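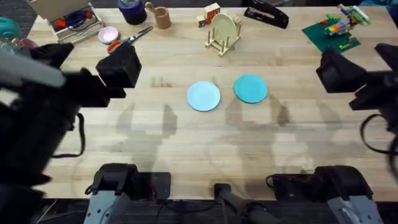 Page last changed 2018-10-04

Two arms, one table, and a lot of plates

I have wanted a pair of robot arms since I was tall enough to see over a workbench, and now I have two of them bolted down at the shared workshop on Jisthorpe Lane, and they move, and I'm so happy about it that I've been boring everyone I know. So now it's your turn!

The project is called Milus. It began in July as a single arm on my kitchen counter, which was a terrible place for it (every time it swung left it wanted to visit the toaster). The second arm came later, and with it the need for a proper table. The workshop had a butcher-block top going spare, and I love it. It's heavy enough that nothing wobbles when both arms stop short, and the pale wood makes it easy to see what is going on. The arms face each other across the work now, each on its own base along the near edge, with a post standing between them.

The plates are this month's obsession. I have a light blue one and a turquoise one, and what I want is for one arm to pick up a plate, hand it across to the other, and have the other one set it in the little wooden dish rack. Easy for you, easy for me, extremely hard for Milus. A plate lying flat gives a gripper almost nothing to hold. The rim is thin, the fingers are chunky, and if you come in a hair too low you just push the whole thing across the table. I spent one entire evening watching a plate go for a walk.

What helped was tipping. One finger presses down on the near side of the rim, the far side lifts a little, and the other arm slides a finger in under it. I found that by accident while driving the arms by hand, and I may have yelled. It works 4 times out of 5 when the plates start apart from each other. When they start side by side, the second plate gets bumped and everything after that is guesswork, so that's where I'm spending my time.

The row of odds and ends along the back is for later. There's a pink bowl, scissors with an orange-red handle, a wooden cup with a wooden utensil in it, a couple of toy blocks, and a toy brick build on a green baseplate that I'm a bit too fond of to let the arms touch yet. I try one thing from the row whenever I get sick of plates. The bowl is a joy. The scissors are horrible.

A few notes for anybody building something like this:

Cables. Leave more slack than you think. Mine hang in loops off both arms, and it looks messy, but my first tidy version pulled tight at full reach and yanked a connector out of the wrist. I'd still like a clip or two to keep the loops off the wood — the Plornarmont kit comes with some, but they're the wrong size for this cable.

Speed. I run everything at 200 millimeters a second while I'm testing, and I only go up to 500 when nothing on the table can break. It feels slow. You get used to it, and you get to see the mistakes coming.

Money. I've spent 240 dollars on the fixings, power supply and cable alone, and I'm not adding up the rest.

Software. I'm on the Isaksson controller, mostly for its record and replay mode. You move the arm yourself, it remembers, and then it does it back to you. The first time I replayed a move with both arms running together I sat there and played it again and again like a favorite song.

Next up is a softer pad for the fingertips. I've cut some out of an old bike tube, and the glue is setting on the first pair now. If they grip the rim the way I hope, I'll try the side-by-side start again this weekend and write up how it went, walking plates and all.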